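Gripper comparison on soft goods: progress report
Prepared by Arvid Haugen for the Doolan equipment fund
13/12/2019

Work since the last report

The grant pays for a side-by-side trial of two end effectors on household pick-and-place: the Drorkska multi-finger hand and the Gellton parallel gripper. The hand went first. The task is putting plush toys into a basket on a made bed, using one arm. We have logged 41 attempts with the hand so far, out of 100 planned for each device.
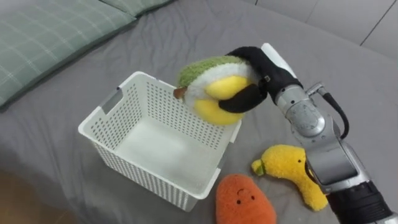

Multi-finger hand holding a plush toy over the basket rim.

Grip settings took longer than expected. At the factory closing force the fingers pressed deep into the stuffing and the toy tended to turn during the lift. We lowered the force and moved the thumb contact forward, and have kept that setting for all logged attempts. The long toy is still the hardest to place, as the free end swings when the arm moves sideways. 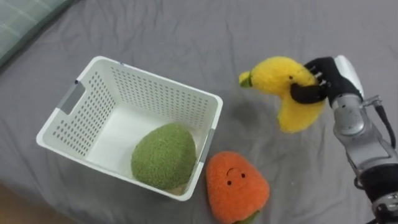

Banana toy pinched between fingers and thumb, green toy in the basket.

The controller dropped its connection in 8 attempts. These are recorded separately and will be repeated. Flandthorpe has sent a replacement cable, which we will fit before the next block of runs.

Release is checked from the head camera. An attempt is scored as placed only when the hand is open and clear of the toy.

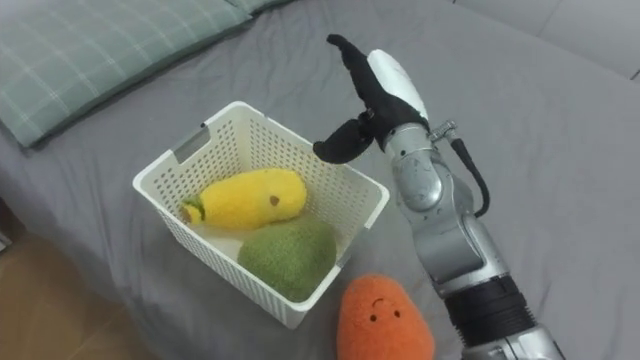

Next steps

Finish the remaining attempts with the hand, then mount the Gellton gripper and repeat the same toy list. The adapter plate is on order. We expect to send both sets of results in March. Spending is within budget and no change to the grant is requested.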